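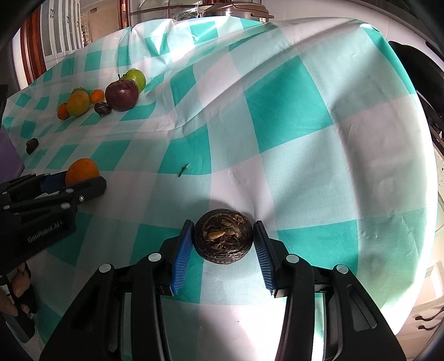
Two hand-held grippers at work over the kitchen table, one closing on a brown root vegetable and the other holding an orange citrus fruit.

The first surprise is how little there is to learn. "You squeeze, it closes, and inside five minutes you've stopped thinking about your fingers," says the reviewer who has spent most of June with a pair of hand-held grippers on rental from Skunis, a small outfit that lends data-collection kits to people working from home. We spoke at the kitchen table, where most of the testing gets done.

The kit comes as two grippers, chargers, a padded case and a login for Tufa, the app that hands out tasks and takes in recordings. A task might be as simple as moving fruit from one side of the table to the other. The reviewer has turned in 286 clips so far and is still cheerful about it.

"Produce is the fun part! Boxes are easy, a box always gives you two flat sides. Then you get a root with rings and whiskers all over it and you have to decide where to take hold. I got picky about it. I was choosing vegetables at the market for how annoying they'd be."

What about soft fruit? "I was scared of that the first day, I really thought I'd have juice everywhere. But the pads are ribbed and they have some give, and you feel the squeeze right back through the handle. I've done small citrus over and over and I'm still eating them afterward."

Working with both hands took longer. The reviewer's left hand kept drifting in too close, and the Tufa app rejected a run of early clips for it. "It tells you why, which I loved. A short note, do it again, slower. By the second week I was passing things from one side to the other without a thought."

There are complaints. The case is bulky, the printed guide skips straight from charging to uploading, and long sessions are hard on the wrists. Skunis suggests a break every half hour, and the reviewer now sets a kitchen timer. Cleaning is on the user too. "A squirt of Purell for my hands, a damp cloth for the pads. Dirt from root vegetables gets down in the ribs, so I use an old toothbrush."

A second kit, from Flakard, is on the way for comparison. It's lighter on paper and comes with a longer rental, but the tasks are mostly folding and stacking. "I'll give it a fair try. I'd miss the groceries, though."

Skunis asks its renters for 1,000 clips before they can move up to the longer cooking tasks, and that's the plan for the rest of the summer. "There's one where you make a whole salad. I keep opening the app to look at it. I've already picked out the bowl."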